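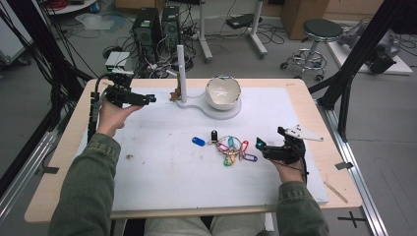 Eine weiße Schaumplatte auf einem hellen Holztisch.

Dieseltank für das Notstromaggregat: Wasser im Tank erkennen und ablassen

Diese Anleitung ist für Betreiber kleiner Anlagen geschrieben, die ihren Lagertank selbst kontrollieren. Ich beziehe mich auf einen oberirdischen Stahltank mit 3934 Litern Inhalt, wie wir ihn am Standort Lacerda betreiben. Bei anderen Tanks liegen die Anschlüsse vielleicht an anderer Stelle, die Reihenfolge der Arbeiten bleibt aber gleich. Für Erdtanks ist die Anleitung nicht geeignet.

Wasser kommt meistens durch Kondensation in den Tank. Wenn der Tank nur halb voll ist und die Nächte kalt sind, schlägt sich die Feuchtigkeit aus der Luft an der Innenwand nieder und läuft nach unten. Wir kontrollieren deshalb immer im April, wenn der Winter vorbei ist, und ein zweites Mal vor dem ersten Frost.

Was Sie brauchen

Peilstab aus Messing oder Aluminium
Wassernachweispaste
Zwei Probegläser mit Deckel
Auffangbehälter, für Diesel zugelassen
Handschuhe aus Nitril und Schutzbrille
Bindemittel und saubere Lappen

Vorbereitung

Der Tank soll vor der Messung ruhig stehen. Wurde frisch betankt, warten Sie bitte bis zum nächsten Morgen, sonst ist das Wasser noch im Kraftstoff verteilt und die Paste zeigt zu wenig an. Stellen Sie das Aggregat auf Handbetrieb, damit es während der Arbeit nicht von selbst anläuft, und informieren Sie die Person, die für die Stromversorgung zuständig ist. Rauchen und offenes Feuer sind selbstverständlich verboten.

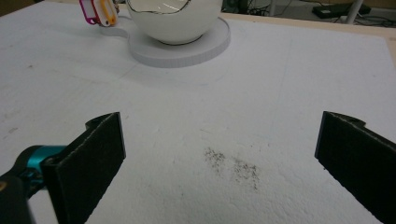 Legen Sie auch die Lappen und das Bindemittel schon bereit, bevor Sie den Deckel der Peilöffnung abschrauben. Mit nassen Handschuhen sucht man nicht gern.

Messen

Tragen Sie die Paste dünn auf die untersten 5 Zentimeter des Peilstabes auf. Führen Sie den Stab langsam und senkrecht ein, bis er den Boden berührt, und halten Sie ihn dort so lange, wie es der Hersteller der Paste angibt. Danach ziehen Sie ihn gerade heraus und lesen ab, bis zu welcher Höhe die Farbe sich geändert hat. Den Wert schreiben Sie sofort in das Tankbuch.

Steht der Tank leicht schräg, messen Sie an der tieferen Seite, falls dort eine Öffnung vorhanden ist.

Ablassen

Öffnen Sie das Ablassventil nur eine Vierteldrehung. Zuerst kommt das Wasser, oft mit braunem Schlamm, danach ein trübes Gemisch und zuletzt klarer Diesel. Füllen Sie vom Anfang und vom Ende je ein Probeglas und lassen Sie die beiden Gläser geschlossen stehen. Wenn sich im zweiten Glas noch eine Schicht unten absetzt, muss man das Ablassen wiederholen. Das Gemisch geht zum Entsorger, niemals in den Abfluss.

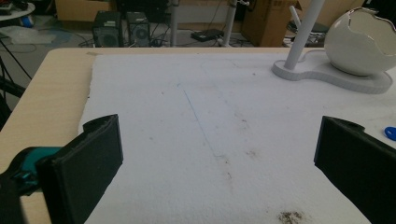
Nach der Arbeit

Schließen Sie das Ventil und kontrollieren Sie die Dichtung mit einem trockenen Lappen. Prüfen Sie auch den Wasserabscheider vor dem Motor. Bei unserem Abscheider von Stevetti wird die Schraube unten am Schauglas von Hand gelöst. Anschließend das Aggregat wieder auf Automatik stellen; dieser Punkt steht bei uns rot in der Checkliste, die Nayara Arruda für den Standort geschrieben hat.

Finden Sie bei der nächsten Kontrolle wieder Wasser, obwohl nicht getankt wurde, untersuchen Sie den Tankdeckel und die Entlüftung.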